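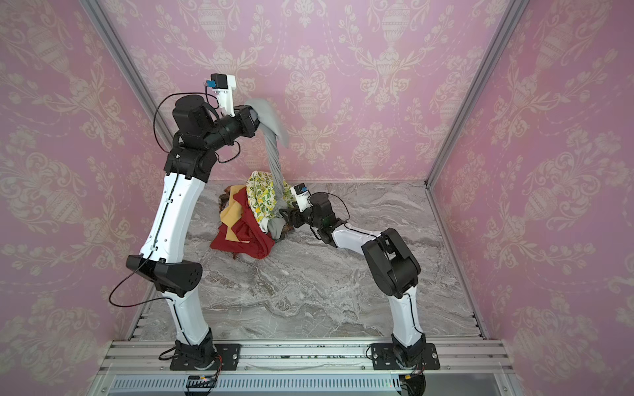 Pink damask wallpaper with cream urns and garlands

Wallpaper Hanger, part-time — Gilta Interiors, Chisholm

Gilta is looking for a wallpaper hanger to join our residential crew from October. Most of our work is in older houses, and much of it is patterned paper with large repeats, so you need to be comfortable matching at corners and above doors.

You will strip and prepare walls, hang paper and lining, and leave rooms clean at the end of the day. You will report to Delia Daza, who runs the crew schedule.

We ask for two years of paid hanging experience, your own hand tools and a driver's license. Painting experience helps — we do trim work on most jobs. Ladders and pasting tables are supplied.

Hours are 17 a week over three days. Tuesday is always a work day; the other two can be agreed on. After your first month there is a $400 tool allowance.

To apply, send a short work history and photos of two finished rooms to Hanne Fogh at the Chisholm office. Applicants we shortlist will be asked to hang a paid trial wall.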